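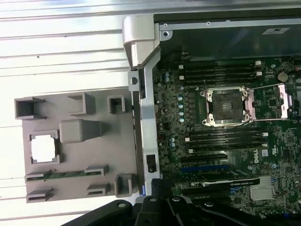
**Clanar 2.0 talk, library meetup. Keep it under half an hour this time!**

*(Wait for people to sit. Check the phone is mirroring before I say hello.)*

Hi everybody, I'm Liette Cloutier, and I make Clanar, the little app that tells you when the next ferry leaves Voltalville and whether your bus will get you there in time. If you've ever stood on the dock watching the boat get smaller, you already know why I wrote it.

Quick show of hands: who takes the ferry every day? And who has the app? (If it's the same hands, thank them. If not, tease them a little.)

### Where we are

- Version 2 went in for review last week, and I'm still waiting to hear back.
- 3274 people opened the app at least once in the past month. I started out writing it for me and my sister, so that number still makes me a bit dizzy.
- It's still free. No ads either, and I'm not planning any.

### The midnight bug

OK, so this is the one most of you wrote to me about. If you looked up a trip late in the evening, the last boat of the night just vanished. It leaves after midnight, but the timetable files it under the day before, and my code looked at the clock, decided it was tomorrow, and threw the boat away. So anybody coming home from a late shift saw "No more sailings" with a perfectly good boat sitting at the dock. I felt awful about that one.

The fix is that the app now has its own idea of a day, and it runs until the last boat is in. It took me one evening to write and then two weeks to find all the places where I'd assumed the day ended at midnight (the alarm screen, the widget, the search, the widget again).

*(Slow down here. Last time I rushed it and got blank looks.)*

### Demo

Start on the home screen. Tap Simard Street, stop 1112. Show:

1. The bus times, same as before.
2. The new line underneath, with the boat you'd catch off each bus.
3. Tap the boat. It turns orange if you've got less than 12 minutes between the two.

Don't open Settings, the test menu is still in there.

If the wifi is bad, turn it off and demo from the saved timetable. That's a feature too! The whole schedule lives on the phone now, so it works out on the water where there's no signal. You only lose the live delays.

### What I changed my mind about

I really wanted a map. I drew one, I had little boats moving on it, I was so proud of it. Then Francine Vachon tried it on her old phone and it took so long to load that she'd walked to the stop before it came up. She was very nice about it. So the map is out for now, and what you get is a plain list with big type that comes up right away. I may bring the map back as something you can switch on, but I'm not promising a date.

The other thing is notifications. I had them on from the start and people hated it (fair enough, I'd have hated it too). Now they're off until you ask for one, and you ask for it trip by trip.

### Brerkico

Somebody's going to ask about Brerkico, so I'll just bring it up. It's the other ferry app, it does tickets, mine doesn't. I use it myself to pay! I don't want to handle anybody's card number, and I'd be happy if the two apps could hand you back and forth with one tap. I've written to them about it. No answer yet.

### Coming next

- Saved trips, so you can put "home" and "work" at the top.
- Bikes. Some sailings run out of bike spots in summer, and I'd love to warn you, but I need the numbers from the dock first.
- French. I have most of the text done and I could use a second pair of eyes on it.

### Questions

Likely ones: Android (yes, I want to, I've barely started), the watch (no), why the icon is green (I like green).

Leave my email up on the last slide while people talk. Ask whoever had the widget problem to stay a minute after so I can look at their phone.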